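Flores cortadas que duran: ¿azúcar, lejía o solo agua limpia?

mariví_huerta
Buenas tardes a todos. Llevo años leyéndoos y casi nunca escribo, pero es que este verano me ha dado por cortar flores para casa (antes me daba una pena tremenda, las dejaba en la mata hasta que se caían solas) y no consigo que me aguanten más de 5 días. Mi suegra jura por la cucharadita de azúcar, mi vecina por la aspirina y en el puesto donde compro los bulbos me dicen que unas gotas de lejía. Yo he probado las tres cosas, a veces juntas, y sigo igual. ¿Qué hacéis vosotros? El agua de aquí es muy dura, por si sirve de algo.

Eoin Carroll
¡Hola, Mariví, y bienvenida al lado hablador del foro! Perdonad mi español, que después de tantos años aquí sigue siendo de andar por casa. Mi madre tenía un huertecito de flor en Varkcombe y las vendía en el mercado, y de ella aprendí que lo importante pasa antes del jarrón. Cortaba muy temprano, con un cubo al lado, y al cubo iban directas, con agua hasta medio tallo. Luego las dejaba a oscuras en el cobertizo toda la mañana y no nos permitía ni entrar a mirar. Azúcar no ponía nunca. Decía que el azúcar era para el té.

tallo_largo
Siento discrepar con la madre de Eoin, que seguro que era una santa. El azúcar alimenta, y en flores que se cortan en capullo se nota muchísimo. El problema es echarlo solo, porque entonces alimentas también a las bacterias y a los dos días el agua huele a charca. Yo preparo 500 ml de agua con una cucharadita de azúcar, unas gotas de limón y una gotita de lejía sin perfume, y lo cambio todo cada dos días. Lo de la aspirina me parece cuento, la verdad.

mariví_huerta
Pues yo el limón no lo había puesto nunca, mira. Os dejo cómo tengo la mesa, que al final he acabado con dos jarrones y así puedo ir comparando.

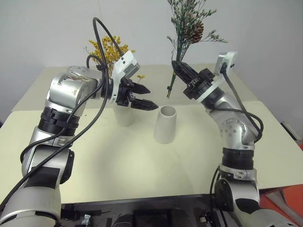
Mis dos jarrones, en la mesa clara.

En uno voy a hacer lo de tallo_largo y en el otro lo de la madre de Eoin, agua del grifo y nada más. Cambiaré los dos el mismo día para que no haya trampas. Ah, y otra duda que me surge: ¿los tallos en bisel o rectos? Porque he leído de todo.

Merle Kingi
En bisel de toda la vida, cariño, pero lo que cuenta es que la tijera corte bien. Yo estuve años machacando tallos con unas de cocina y echándole la culpa al agua. Me regalaron unas Drekitz pequeñitas, de las de mango rojo, y ha sido otra vida. También quito todas las hojas que quedarían bajo el agua, sin piedad, y lavo los jarrones con el cepillo de los biberones de mi nieto (ya no los usa, no os asustéis). Y nunca al lado del frutero, que los plátanos y las manzanas sueltan un gas que las envejece.

tallo_largo
Lo del frutero lo firmo. Lo del bisel, regular: en un tallo blando da bastante igual, lo único que consigues es que no se quede plano contra el fondo y pueda beber. En rosas sí lo hago. Y los narcisos aparte, por favor, que la baba que sueltan recién cortados estropea a las demás.

Eoin Carroll
Tulipanes con poquita agua, dos dedos. Los míos, si los ahogo, se tuercen como borrachos. En enero los compro ya cortados y los envuelvo un par de horas en papel de periódico, bien derechos, y luego se portan mejor.

mariví_huerta
¡Cuánto sabéis! Me lo apunto todo en la libreta. Compraré tijeras nuevas, que las mías dan vergüenza.

Comentarios de lectores

Pilar_de_la_sierra: Yo uso agua de lluvia reposada y estoy encantada. Eso sí, hay que filtrarla con un trapito.

jacinto_azul: En mi casa el enemigo es el gato, que se bebe el agua de los floreros, así que de lejía nada de nada.

nomeolvides: ¿Alguien sabe si esto vale para las hortensias? A mí se me desmayan la primera noche.

Merle Kingi: nomeolvides, mete la cabeza entera de la hortensia en agua fresca 30 minutos y luego vuelve a cortarle el tallo. A mí me revive casi siempre.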